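Home About Us How It Works Prices Contact

About Ollulville

Ollulville is a laundry and folding service in Goststead. We collect, we wash, we fold, we bring it back. That is the whole business, and it took us an embarrassing number of meetings to arrive at it.

Kirsten Vídalín opened the shop on 2 Jan 2018, on the theory that people make resolutions about their closets in the first days of the year. They do. They also abandon them by April, and by then they have our phone number. She started with 2 washers bought from Fogh, the dry cleaner on the corner, who was retiring and seemed very happy to see them go. One of them still walks across the floor on the spin cycle.

Most of our customers can wash their own clothes perfectly well. It's the folding that gets them. The clean pile moves to the bed, then to the chair, then back to the bed – and a week later somebody is getting dressed out of it. We fold everything, including the fitted sheets, and we'd rather not discuss the fitted sheets.

Black clothes get their own day. Anyone who has tried to sort a heap of black knits under a weak bulb will understand why.

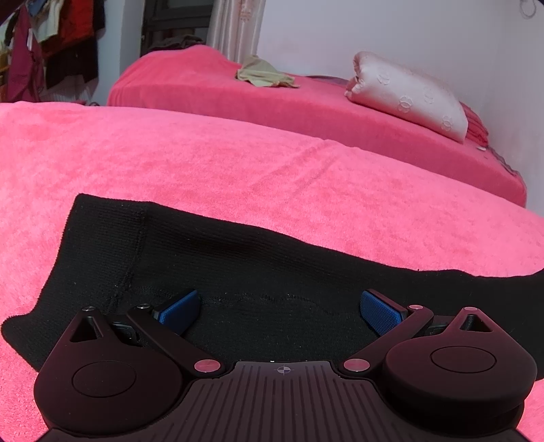
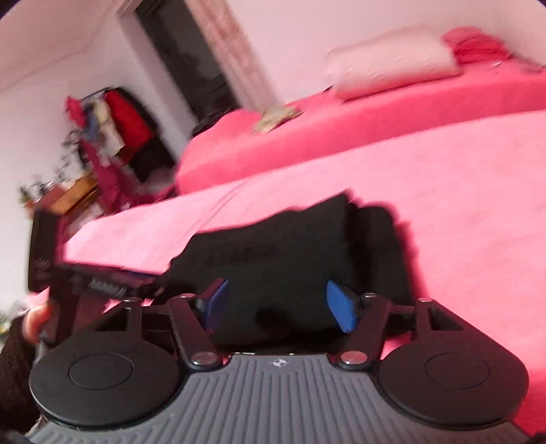

We fold flat, with the edges lined up as far as the fabric allows. Knits have opinions. A ribbed cuff will curl back the moment you look away, so we smooth it, fold it again and put something heavier on top. Shirts go in thirds. Socks are paired and folded once, never balled, a house rule that has cost us at least one promising employee.

Everything goes home in a Busetex bag with your name on the tag. We have 130 of these bags. On a good day we know where 39 of them are. If you have one holding potatoes in your garage, we'd like it back, no questions asked.

We don't do wedding dresses, leather or anything that was recently on a horse. For those we'll gladly suggest someone braver.

The shop is at the back of the building, past the bike rack. Ring the bell twice, as the dryers are loud and Kirsten will claim she didn't hear the first one.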